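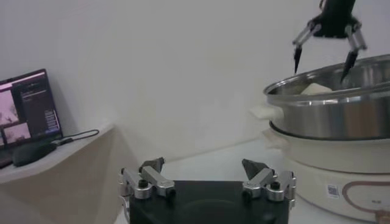
Reported success rates for bimanual cooking policies are mostly a measure of how the starting state was chosen, and the papers should say so in the abstract. The usual protocol resets both arms to a home pose, places the target within a known region and runs a fixed number of trials. The hard part of a pot task is the depth of entry. With one gripper over the opening, a fingertip just past the rim and a pale block resting against the inner wall, a few millimetres of error decide between a grasp and a collision with polished steel. A wrist view from the other arm shows the rim well and the base of the pot hardly at all. A policy trained on that view has to infer depth from cues that move whenever the pot is shifted.

The Pravholm group's recent result is a fair test of the point. They trained on 1,972 demonstrations and evaluated over 300 trials, with the pot centred to a taped outline. The headline figure is strong. In the appendix, 107 further trials were run with the outline removed, and performance fell by nearly half. I would have put the second set in the main table. It is closer to what a kitchen bench looks like at the end of a shift, and it is the only set that tells another lab what to expect.

The standard defence is that controlled resets make methods comparable. I accept this for ablations. It fails for claims about generalization, where reset variance is the quantity of interest. At Skelow we now draw the container pose from eight bins and report each bin separately. The averages look worse and the failure modes are much easier to read. Most of ours sit in the two bins where the near wall hides the target from the supporting arm's wrist camera, and adding demonstrations there helped less than changing the approach angle.

Reflective cookware deserves its own line in the protocol as well. Matte test containers are common in simulation suites, Ekdale included, and I suspect they account for part of the transfer gap that gets blamed on contact modelling. Swapping the pot costs an afternoon. Until reviewers ask for the swap, I would read any single success rate on this task as an upper bound for the bench it was measured on.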